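Notice to the Residents of Palldale

The Halier Ferry Authority regrets that the island of Drulerano was not in its place this morning. The 106 passengers aboard were returned to the pier and their fares refunded. The Authority has searched 18 miles of open water and found one gate, closed. Residents holding keys to houses on the island are asked to keep them until October, when the island is next due.

Office of the Harbor Clerk, Palldale

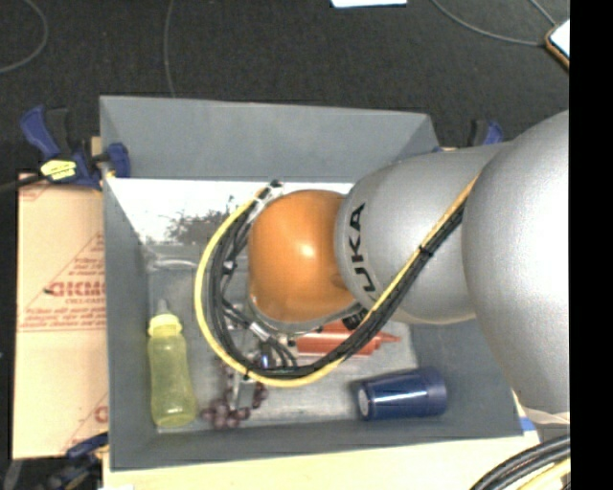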